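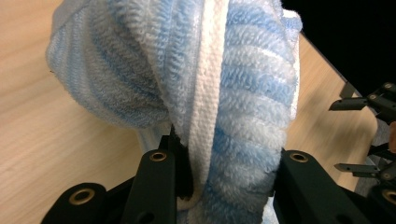
*Fig. 1. Terry towel, blue and white stripes, with flat woven band.*

# Unit 7: Driving and recovering a spring reverb tank

Notes by Eusebio Londoño. Bench sheets are kept by Sarahí Barajas. Read before the October practical.

## 7.1 The tank as a load

The unit used in class is the Skirkow two-spring tank, as fitted to the Andeo combo. It has a small coil at each end. The input coil moves a magnet fixed to the springs, and the output coil picks up the movement at the far end.

Both coils are mainly inductive over the audio band. The makers quote impedance at 1 kHz:

| Coil | Impedance at 1 kHz | Inductance (calculated) |
|---|---|---|
| Input | 148 Ω | 23.6 mH |
| Output | 2610 Ω | 415 mH |

Inductance is found from L = Z / (2πf), ignoring winding resistance. A multimeter on the ohms range reads winding resistance only and will give a much lower figure than the table. This is not a fault. Several reports last term recorded a good tank as shorted for this reason.

## 7.2 Delay

The Skirkow springs have a one-way delay of 40 ms. The first output arrives after one pass. The next arrives after the wave has gone back to the input end and returned, so the echoes fall at 40, 120, 200 ms and so on. The two springs in a real tank are made slightly different so that their echoes do not line up. Treat them as equal for the written work.

## 7.3 Drive

The force on the magnet depends on coil current. If the coil is fed from a constant voltage, current falls as frequency rises and the reverb sounds dull. A constant-current driver avoids this, at the cost of more voltage swing at the top of the band.

Take a drive current of 7 mA rms.

- At 1 kHz: V = 0.007 × 148 = 1.04 V rms
- At 5 kHz: Z = 740 Ω, so V = 5.18 V rms, or 7.33 V peak

An op-amp on ±15 V rails can supply this. One on ±5 V rails cannot, and will clip on hard pick attack well before the low notes show any trouble.

For the class circuit the coil sits in the feedback loop, with a sense resistor from the inverting input to ground. Full drive is set for 0.7 V rms at the non-inverting input:

Rs = 0.7 / 0.007 = 100 Ω

Note that neither end of the coil is grounded in this arrangement. Tanks with the input socket bonded to the metal case must not be used unless the socket is first isolated. With a bonded socket the circuit either loses its feedback or drives the op-amp into its rail, depending on which way round the coil is wired.

Fit a high-pass filter ahead of the driver. Low frequencies add little to the sound and tend to make the springs knock.

## 7.4 Recovery

Output is a few millivolts. The recovery stage needs low noise and an input resistance well above the coil impedance. The Teixeira board uses 220 kΩ.

The output coil resonates with the capacitance of the cable:

f = 1 / (2π√(LC))

For 415 mH and 400 pF this gives 12.4 kHz, above the useful range of the tank. With 1 nF in total it drops to 7.8 kHz and becomes audible as a hiss with a pitch to it. Keep the return lead short.

## 7.5 Hum

The output coil is also a good aerial for the mains transformer. Check in this order:

1. Unplug the return lead at the recovery board. If the hum stays, the tank is not involved.
2. Reconnect and turn the tank end for end. The output coil should be at the side away from the transformer.
3. Check that only one end of the return screen path reaches chassis. Sostmont cabinets have a second ground through the mounting screws; the rubber bushes must be in place.
4. Measure ripple on the recovery stage supply.

A hum that changes when the tank is rotated by hand is magnetic pickup. Extra smoothing on the supply will not alter it.

## 7.6 Problems

1. Find the drive voltage at 3 kHz for the same current.
2. The return lead is replaced and the resonance moves to 10 kHz. Find the total capacitance.
3. Rs is changed to 220 Ω with the input level unchanged. State the new drive current and the effect on headroom at 5 kHz.
4. Sketch the first four echoes for a spring with a one-way delay of 33 ms.

Show units throughout. Answers to problem 2 in picofarads.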